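From: Tudor Olteanu
To: air-incidents list
Date: Feb 26, 2018
Subject: Re: Dobre airfield audio

Paula Grecu wrote:
> The Zakano broadcast cuts the tower tape at 104 seconds.
> Does anyone have the rest?

Paula, the ministry's copy runs 17 seconds longer. The controller repeats the runway number and gets no answer. The channel aired it in January with that part missing – no reason given. I have asked the press office for the full transcript and will post it to the list when it arrives.

Tudor
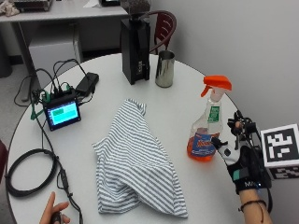
Spray bottle and striped cloth on the round table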